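About Us

We're Wevley, and we help small manufacturers figure out what automation to buy, what to leave alone for now, and how to pay for it. We love robots (you'd notice within a minute of walking in!) and we love a well-kept spreadsheet nearly as much.

How we started

Ghazala Butt ran purchasing for a packaging plant before she started Wevley. One spring she was handed three quotes for a palletizing cell and asked to pick one by Tuesday. The quotes didn't cover the same things. One left out the guarding, another left out training, and the third had a line that just said "integration, as needed." She built a worksheet to compare them, a friend at another plant asked to borrow it, and then so did that friend's boss. We still use a descendant of that worksheet, although it has grown a lot of tabs since then.

Yetunde Igwe joined as our second hire and brought the engineering side with her. She had spent years setting up robot cells and had strong opinions about air supply, floor anchors and spare fingers. Most of those opinions are now line items.

We work out of the second floor of the old Fuvelgate building, above a bakery, and yes, the whole place smells wonderful before 9 a.m.

What we do

Most of our projects begin with a walk around your floor. We want to see where parts pile up, who lifts what, and which machine everybody plans their day around. After that we write a planning budget with two columns, purchase cost and first-year cost. The second column is where people tend to sit up. Tooling, software licenses, safety review, operator hours during startup, a maintenance contract, shelf space for spares: it all goes in there, with a name next to each item so somebody owns it.

We also do quote reviews. Send us what your suppliers sent you and we'll line them up so you're comparing the same cell three times. We don't sell equipment and we don't take commissions from anyone who does, so if a cart and a better table would fix your problem, we'll happily say so and help you budget for the cart.

To date we've finished 47 planning budgets. The smallest was for a shop with 6 employees and the largest was for a plant with 200, and we enjoyed them both. Small shops ask terrific questions.

Trying it before you buy it

Simulation is the part of our work that has changed the most, and we're really excited about it. We model the gripper and the part ahead of the purchase order, then try out finger shapes, approach angles and reach. Changing a finger on screen takes an afternoon. Changing one after delivery means a new drawing, a machine shop and a lead time. We call this service Vitale, and it's included in every full planning project. Simulation has limits, and we put those in the report too, along with what we'd want tested on real hardware and what that testing should cost.

Our planning calendar

If your fiscal year starts in January, come talk to us in the summer. Capital requests are usually due in the fall, and December is a rough month to be hunting for quotes. We're glad to work with other calendars as well, and a lot of our clients split a project over two budget years, with the site prep and electrical work in the first and the robot itself in the second.

Our notes for first-time buyers, the Stellovberg Sheets, are free to anyone who asks. They cover deposits, acceptance tests, warranty start dates (read that one twice!) and what to ask on a reference call.

Come see us

Visitors are always welcome. Bring a part, a sketch or just a number you've been told you can spend, and we'll clear a table and get going. Parking is behind the bakery, and the stairs are on the left.

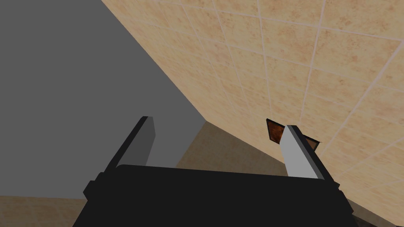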